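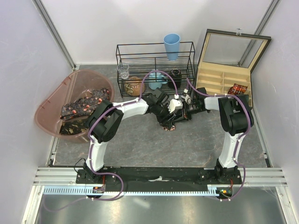

Piso cinzento marmorizado em recinto de paredes brancas.

Início | Artigos | Categorias | Índice

Marmorizado

O marmorizado é um acabamento de superfície que reproduz os veios e as variações de tom do mármore sobre outro material. Aplica-se a pisos, tampos, papéis e rebocos.

Técnica

Na pintura, o fundo é coberto com velaturas de pigmento diluído, e os veios são traçados com pincel fino enquanto a camada permanece úmida. Nos revestimentos industriais, o desenho é impresso ou obtido por mistura parcial de massas de cores distintas - neste caso o padrão atravessa a espessura da peça e resiste melhor ao desgaste.

Histórico

A oficina Gosling, de Tremness, produzia painéis marmorizados desde 1873. O catálogo da casa Bomico, editado em 2000, reúne 1067 padrões, divididos em duas séries: veio contínuo e veio fragmentado. Os cinzentos predominam na segunda.

Conservação

Recomenda-se limpeza com detergente neutro. Abrasivos removem a camada de proteção e deixam manchas opacas - sobretudo nos tons escuros.

Ver também: Escaiola; Granilite; Coleção Rerkbridge

Contato | Direitos reservados | Voltar ao topo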